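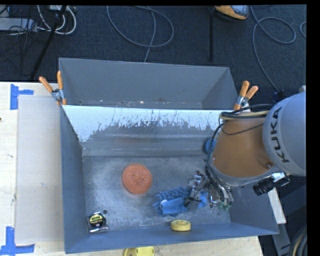 Waqas Sial
@waqas_sial · Nov 21, 2019

OK, I finally finished the Paracha bread book and I have to talk about it, because I have baked out of it all month and I'm so happy. Thread!

First thing: it's a rye book. Like 90% rye. If you've only ever made white loaves, rye dough is a shock. It's sticky, it doesn't stretch, you can't knead it, and you basically spread it into the pan with a wet spatula (wet your hands too, trust me).

The starter chapter is my favorite. You feed it 2 times a day at the beginning and it smells like green apples and then, for a day or so, like old socks. Keep going!! Mine is named Uro and lives on top of the fridge.

Page 28 is the one with all my flour on it. Caraway loaf, dark crust, molasses in the dough. I've made it four weekends in a row and my neighbor has started texting me on Saturdays to ask if it's "a bread day."

Somebody asked about timing. The sponge sits 10 hours, so I mix it before bed. Then the final dough in the morning, a short rise in the pan, and into a hot oven. Most of that is you doing other stuff.

The hard part is waiting to cut it. The book says a full day, wrapped in a towel. I cut my first one after an hour and the knife came out looking like I'd frosted a cake with it. Day two is when the flavor shows up, so sour and a little sweet, so good with butter and salt.

Flour: I started with the supermarket kind and it was fine. Then I found a coarse one from a little mill and wow, completely different crumb, chewy and nutty. Start with whatever you can get, though.

Pan: plain loaf pan, greased like crazy, then dusted with rye flour. I skipped the dusting once and had to eat the bottom crust with a spoon.

Next up is the pumpernickel that bakes overnight at a super low temperature. I want to have it down by February, when my sister visits. If you've made one, tell me whether you covered the pan with foil or a second pan, I keep reading both!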